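Household Chores and Manipulation: Where the Field Stands
Lecture 11 notes
Mitra Amini
2021-12-15
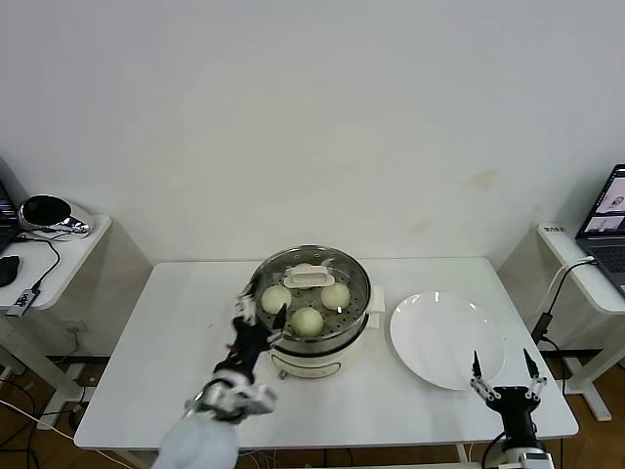

Chore benchmarks are usually reported by task name: "unload the dishwasher," "fold the towel," "serve the food." The name hides most of what determines difficulty. In these notes a chore is broken into contacts, meaning each separate event in which the machine touches, holds, pushes or lets go of something. Moving steamed buns from a steamer tray to a plate sounds like one pick and one place, repeated. Written as contacts it is longer, and it depends on the hardware at each wrist. With a multi-fingered hand on the left arm and a two-finger parallel gripper on the right, the plan must first decide which side handles the food, and whether the other side does anything at all. Three buns on a perforated steel tray, with a plate to the right of the steamer, also fix the direction of transfer. The left hand is beside the tray but far from the plate, so a one-handed plan needs a reach across the pot, and a two-handed plan needs either a handover or a moved plate.

1. Definitions used in this course

Attempt: one run from a fixed start state to either the goal state or a stop.
Assisted attempt: a run in which a person touches the robot, the objects or the controls after the start. Teleoperated runs are assisted by definition.
Success: goal state reached, no assistance, no damage to object or surroundings.
Cycle time: start of motion to release of the last object.

Published results do not always separate these. When a paper gives a success rate, check first whether a person was allowed to reset an object between tries. If the text is silent on this, treat the rate as an upper bound.

2. Soft food as a test object

Soft food is a poor match for position control. A bun deforms under a small load, the surface may stick to the tray, and the outer skin tears before the bulk of it lifts. A parallel gripper applies force at two small areas. The pressure is high for a given grip force, and the useful range between dropping and denting is narrow. A multi-fingered hand spreads the load but adds joints to coordinate, and its fingers need clearance. Near the rim of a pot that clearance is often missing.

Steam is a separate problem. It scatters light and degrades depth readings from most low-cost cameras. Condensation on a finger pad changes the friction coefficient during the run, so a grip force tuned at the start may be wrong for the last item.

White objects on white surfaces should also be mentioned. Color segmentation gives weak edges when a plate, a table and a wall are all close in value. Shape and depth have to do the work.

3. Class trial results

The Petchrat task set was run in September by the group under Apinya Chaimongkol. It has 40 tasks, divided between kitchen, laundry and light assembly. Of these, 34 were completed at least once without assistance. That figure should be read with care. "At least once" is a weak criterion, and 2,668 attempts were logged in total. The six tasks with no unassisted success all involved cloth or a closed container.

The Vestus controller was used for all arm motion. Wisis supplied the object poses. Failures were sorted by hand into three groups:

Perception: pose wrong or missing before first contact.
Contact: pose acceptable, grasp slipped, crushed or jammed.
Sequence: each contact acceptable, order wrong or step omitted.

Contact failures were the largest group in the kitchen tasks. Sequence failures were the largest in light assembly, where parts are rigid and poses are easy to recover.

4. Comparison with the shop floor

Trakel packs small rigid parts into trays on a fixed line. Its target rate is 700 parts per shift per cell, and the cells meet it. Part geometry is known, lighting is controlled, and a jammed part stops one cell until an operator clears it. None of these conditions holds in a home kitchen. The pot is put down in a different place each time, and the person who would clear a jam is the person the machine was bought to relieve.

The answer to the question in the course outline is therefore conditional. Machines can do single chores with rigid objects in a prepared space. They can do some chores with soft objects at low speed with a person watching. A full kitchen routine, unattended, is outside current reliability.

5. Problems for next session

5.1 Write the contact list for transferring one bun to a plate with a single parallel gripper. Include approach and retreat where either could touch the tray.
5.2 Repeat 5.1 for two arms with a handover. State which contacts were added and which were removed.
5.3 A task has five contacts, each with an independent success probability of 0.95. Compute the task success rate. Repeat for fifteen contacts.
5.4 Propose a stop condition for a stuck bun that does not use vision.

Bring written answers. Reading for 5.4 is the tactile sensing chapter in the course packet, sections 2 and 3 only.

Contact: Mitra Amini, course office | © 2021 | Back to top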